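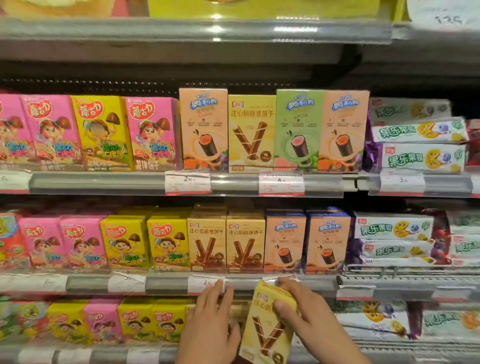
OK, weekend thread. I spent the whole morning with the Rivgate annual report and I'm in such a good mood about it that I have to tell someone. If cash flow statements aren't your thing, mute me until dinner!

Saturday, July 20, 2019

Rivgate makes pumps and valves for small-town water systems. Tiny company, barely trades. I bought a few shares in February after reading the earnings release and then never opened the full report. Bad habit. Fixing it today.

The thing is 174 pages. I know how that sounds. But a big chunk of it is risk factors and exhibits, and you can get through the part I care about in one pot of coffee.

I start at the back now. Notes to the financial statements first, then cash flow, then the letter from management last of all. Reading the letter first puts me in a happy mood and then I forgive everything (I know myself).

So, cash flow. Net income was up nicely last year. Cash from operations was down. Those two lines heading opposite ways is my favorite thing to find in any report because there's always a story in it!

Sometimes it's a scary story. Customers aren't paying, or stuff is piling up in the warehouse. Sometimes it's a dull one about a bill that got paid a week earlier than usual. You have to go dig.

With Rivgate it was inventory. Big jump. First thought was uh oh, they're building pumps they can't sell.

Then I got to the inventory note, and it splits the total into raw materials, work in progress and finished goods. Almost the whole increase is in raw materials. Finished goods barely moved!

That's a very different picture. A warehouse full of unsold pumps would worry me. A lot of castings bought ahead of a price increase worries me a whole lot less. They say in the discussion section that they bought early, and the note lines up with it.

It could still be a mistake, to be clear. If orders dry up they're sitting on a lot of metal. But now I know what to look for next quarter, and this morning I didn't even know there was a question. 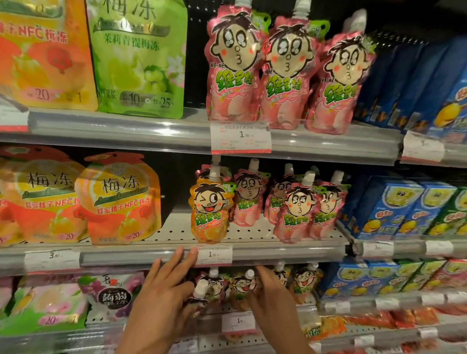
One reply already wants to know why I don't just read the summary page on my broker's site, as it has the same ratios and takes thirty seconds.

Fair! I do look at it. My broker is Pliltano and their summary page is pretty good. But it shows inventory as one line. The split I was so excited about two posts ago isn't on there anywhere.

It also had the share count wrong for most of the spring, left over from before the buyback. I wrote to them, they fixed it, very polite about it. Still, I only caught it because I had the report open next to it.

Next thing I love: the page where they tell you how many holders of record there are. Rivgate has 2,761. I'm not even one of them, technically, as my shares sit in the broker's name. But I like picturing it. That would be a decent crowd at a minor league game.

Somebody sent me a message about debt, so let me do that one too. Rivgate has a term loan and a credit line. The loan balance is on the balance sheet and anyone can see it. The good stuff is in the note, where you find out when it's due and what promises they made to the bank.

They have 2 covenants, one on total debt compared to earnings and one on interest coverage. The report says they're in compliance with both and gives the limits. So you can do the division yourself! I did it on the back of an envelope and there's plenty of room.

Compare that with Jendden, the trucking outfit I owned a couple of years back. Their note said they were in compliance "as amended." I skipped right past those words. The bank had loosened the terms because they were about to break them. It was all right there in the note, and I was busy enjoying the nice photos of trucks.

I lost money on Jendden. Not a fortune, but enough to sting, and it's the reason I read the notes first these days. Cheapest class I ever took, if you look at it that way. Took me a while to look at it that way.

And then there's Keskinen, which I've never owned and probably never will (way too pricey for me), but their report is a joy. Elevator parts. They put a plain table up front showing where every dollar of cash came from and where it went. More companies should copy that table.

If you want to try this and the idea makes you sleepy, start with a company like that. Something you can explain to a kid. Skip the banks for now. I still can't read a bank's report without wanting a nap and a tutor.

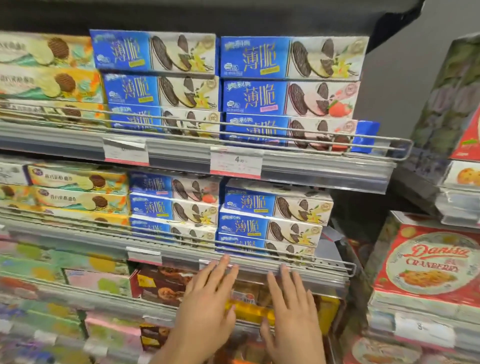 Boxes of Oreo Thins on the top shelf.

Back to it. My routine, as it stands today. Cash flow statement, look for the biggest change from last year. Find the note that goes with it. Write one sentence in my notebook saying why it changed. If I can't write the sentence, I keep reading or I don't buy.

The notebook matters more than I expected. I went back to my February page on Rivgate and all it says is "good quarter, water is important." That was my whole reason for buying! Water is important! Wow.

Today's page says: "Raw materials up, finished goods flat. Check next quarter that it comes down. Loan fine." So much better. Future me will know if I was right or wrong, and what about.

Am I buying more? No, not yet. I want to see that inventory number come down first. My position is small, more than 1,000 dollars but not by a lot, and I'm happy to leave it there and watch.

Please don't buy it because of me, by the way. It hardly trades, and the gap between the bid and the ask is wide enough to drive a Jendden truck through. I just like the report.

Someone also asked about the letter from management. I finally read it after lunch. It's fine! Two mentions of the inventory, both matching the note. A bit too much about "the journey." I'll allow it.

Going outside now. If you've got a small boring company with a report you enjoyed, drop the name in the replies and I'll pick one for next weekend. Boring is good. Water, elevators, cardboard, whatever you've got.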